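Ticket 958 – Label printer skips every second label after roll change
Status: Closed
Opened by: Ilir Babić, packing
Product: Dovex desktop label printer, USB

Reported problem
Since we switched to the new rolls in December the printer feeds one blank label for each printed one. The light goes orange for a moment and then back to green. Old rolls from the same shelf print fine. We go through more than 4,000 labels a month, so the waste adds up.

Reply from support
Please hold the feed button until the light blinks twice, then let go. The printer should push out a few labels and stop with the gap at the tear bar. Also let us know which label size is set in the driver and which is written on the box.

Update from Ilir
Did the calibration three times. It pushed out 19 labels the first time and never stopped at a gap. Driver says 4 x 6. The box says 4 x 6 as well. I cleaned the sensor with a dry swab, no change. Restarting the PC and moving to another USB port made no difference either. 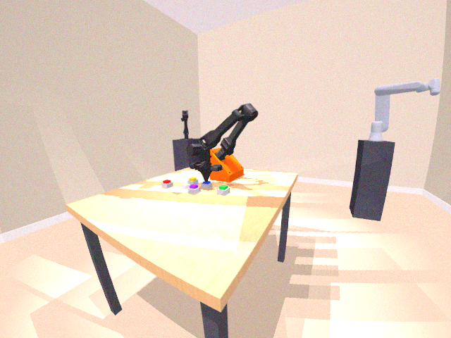
Reply from support
If calibration runs past that many labels, the sensor isn't finding the gap at all. Check the back of the new liner. Some rolls use a black mark on the back and have almost no gap between labels. The driver is set to "gap" out of the box and will not pick these up.

Update from Ilir
There is a black bar on the back of the new liner, one per label. The old rolls have none. Changed the media type to "black mark" under Printing Preferences, Advanced, and moved the sensor slider to the left as shown inside the lid. Calibrated again and it stopped after 2 labels. Printed a batch of 30 from Brulline with no blanks.

One more thing – the setting went back to "gap" when I logged in as the other user.

Reply from support
Printing Preferences are saved per user. Set it under Printer Properties, Advanced, Printing Defaults, with an admin account, and it will apply to new users on that PC. Users who already changed their own preferences need to set it once by hand.

Update from Ilir
Done on both accounts. Still fine after a full shift. You can close this.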